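Minutes of the locker meeting, Wudley building, ground floor
Thursday, 4:15 p.m.
Chair: Venla Kauppinen
Minutes: Oona Hirvonen, who was last to sit down

1. Previous minutes
Approved. The word "locker" had been spelled correctly throughout, and the chair noted the improvement.

2. Keys
The building has keys for lockers, lockers for which there may once have been keys, and a biscuit tin at the front desk that covers the difference. Venla proposed that keys stay in their locks until a locker is assigned, so that a free one can be spotted without a trip to the tin. Taking a key home "for safety" counts as taking a locker.

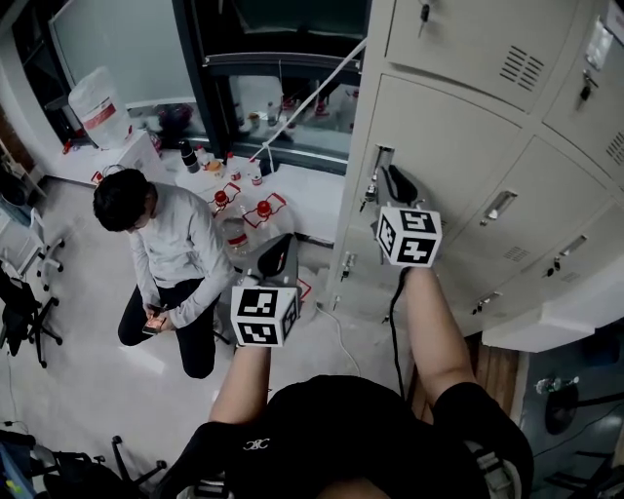

Oona wondered whether the same rule should hold over the summer, when half the building is away and the keys tend to travel with them. Agreed: keys come back before the summer break. The deposit stays at 2 dollars, a sum that has so far frightened no one.

3. Replacement locks
Two quotes received. Romex wants $1,283 and will fit the locks. Clunus wants $1,000 and will deliver them to the front door, where its interest in the matter ends. A third quote, from Abera, came to $2,171 and included a brochure. The brochure was admired. Romex preferred, pending a look at what is left in the budget.

Correction during the meeting: three quotes received.

4. Things left behind
Anything still in an unassigned locker at the end of the month goes to the front desk. Food goes further than that. The meeting declined to reopen the subject of the soup.

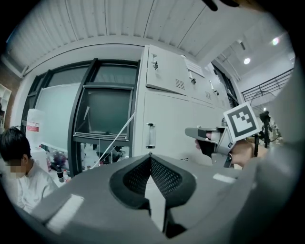 WUDLEY, February

Note added after the meeting and entered here at the chair's request. The budget will stand the Romex quote if the new coat hooks wait until fall. Venla has told the coat hook people – there are two of them, and they took it well. Locks to be ordered once Romex confirms the price in writing.

5. Doors
Please close locker doors after use. They open into the room, at shin height in the bottom row, and the meeting heard several accounts of this. A motion to pad the corners failed for want of anyone willing to buy the padding.

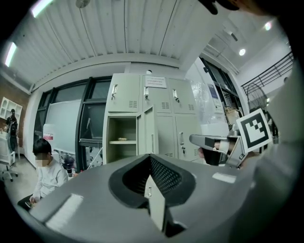

6. Any other business
Oona asked who writes the notices. Venla does, and will use larger type.

Meeting closed at 5:05 p.m. Next meeting in March, same room, bring your own chair if you want a good one.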